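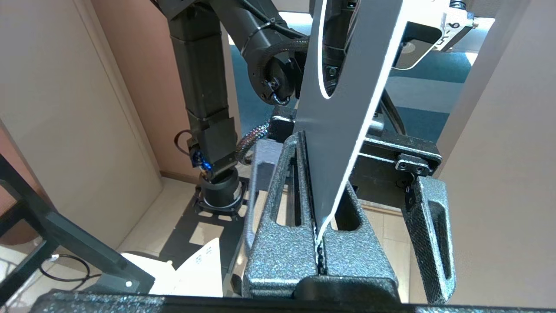 Budget for the cables

Every equipment request I have ever read puts the arm on line one. It has a part number, a photograph, a lead time and a price that somebody has already argued down. By line two the author's attention is drifting, and somewhere near the bottom, under "misc.," sits everything that will decide whether the arm does any work.

I plan equipment spending for Grilten, a midsize company that handles flat parts: panels, covers, trays, the dull rectangles that other people's products are hidden behind. I am not an engineer. I'm the person engineers come to when they want a second robot, and over the years I have developed views.

My first view is that an arm is the cheapest part of owning an arm. Last July we signed for a pair of them to pick up panels and hand them along. The purchase order was a beautiful document. It listed the arms, the controllers and a service plan. It did not list a mounting plate, and an arm with nothing to be bolted to is a very expensive coat rack. We found the plate money in the travel budget, so if you wondered why Grilten skipped the spring trade show, you may direct your questions to the floor.

Then came the fingers. Salespeople will tell you a gripper is included, much as a landlord will tell you a kitchen is included. Ours was made for boxes, and a panel is about as much like a box as a playing card is. We ended up with fingers made for the job, and then with a second version, the first having taught us a good deal about panels. Each version went through purchasing as a "one-time cost." I have the paperwork for both one-time costs in the same folder.

Paweena Ratanaporn, who runs the cell and has more patience than I do, once gave me a list of what she needed that she was too embarrassed to put in the request. Cable sleeving. Brackets. Labels. A few days of her own time to reroute everything when the second arm started reaching across the first. The whole list came to some 400 dollars in parts, less than we had spent on the lunch at which we announced the project. She had left it off because she thought it would look petty beside the big number, and she was right, it would have. I would have crossed out half of it myself.

I don't think this is a Grilten disease. A friend who does my job at Gutodwood tells me they own 4 arms, two of which work. The other two are waiting on approval for a safety fence, which has to come from the building budget, which is decided by people who have never met an arm and would prefer it stayed that way. At Tanasarn they got around the problem by buying a full package from Erkico, everything in one price, and then discovered that "everything" stopped at the wall socket. They needed a new circuit. It was nobody's line item for a whole quarter.

The usual cure is a contingency, ten percent or so, and I'm against it. A contingency is a way of admitting you will be surprised while declining to think about by what. It is also the first thing cut. Finance sees a padded number with no noun attached and does what finance does, and I say that as a member of the tribe.

What I ask for now is a request written from the floor up. Start with the bolts. Then the plate, the power, the cables and whatever keeps the cables from being chewed by the elbow joint. Then the fingers, twice, because you will buy them twice. Then the hours, with a name beside them. The arm goes last, where you can't miss it and where its price looks almost reasonable.

Engineers hate this format. It makes the project look expensive and fussy, and it puts a bag of cable ties on page one in front of a vice president. Two requests have been withdrawn since I started insisting on it, and I'm told I am bad for innovation. The third was approved in April with every line intact, including the sleeving, and Paweena has asked me whether next year's version could have a line for labels that stay stuck.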